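Jastero

Jastero is a video hosting website on which makers of educational and hobby films publish their work in numbered series. It was opened to the public on 18th June by the software firm Trimex, and it grew out of an older service called Pridiren, which had been used mainly by language teachers. The site is free for viewers. Makers pay a small yearly fee after their first 30 uploads.

History

Pridiren started as a shared archive where a teacher could leave recorded lessons for pupils who had missed a class. It had no comments and no search, only a long list ordered by date. When Trimex bought the archive, it held 3,962 videos, and many of them had never been given a proper title. The new owner kept all the recordings but asked each maker to sort them again into series. Those who did not answer by March had their videos moved to a section named Old Shelf, where they can still be watched but not found by search.

The first months were difficult. Makers complained that the page for uploading was slow and that subtitles made in Pridiren had lost their timing. A repair tool was added later, and 1,899 videos were corrected with it before it was withdrawn.

Series and channels

The basic unit of Jastero is the series and not the channel. A viewer follows a series, and receives a notice when a new part is ready. One maker can own several series on different subjects, and the followers of one do not receive notices about the others. A series may have at most 300 parts. When this limit is reached, the maker must open a second series and can link the two together – the link is shown under the last part.

Parts are always played in order, unless the viewer changes the setting. A part can be replaced by a corrected version without losing its comments, which is often used by makers who find a mistake in the sound or in the spoken text.

Recommendations

The list of suggestions next to each video is made by a system named Koller. It looks at which series are followed by the same people, and gives no weight to the number of views. A maker can also choose up to five series by other persons, and these are placed first in the list.
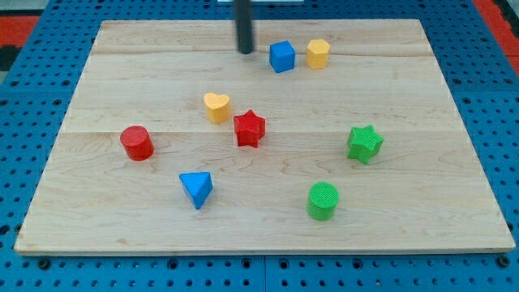

Sivaprasad Namboodiri wrote in the site's forum that Koller is fair to small makers but too slow for new ones, as a series without followers has nothing to be compared with, and he asked that every new series should be shown on the front page for one week. Trimex answered that it would try this for series with at least three parts. The trial was later made permanent.

Comments

Comments are attached to a moment in the video and appear when that moment is reached. They can also be read as a normal list. The maker may close the comments for one part or for a whole series, but single comments can be removed only by the moderators of the site.

See also

Old Shelf
Subtitle timing
Video hosting service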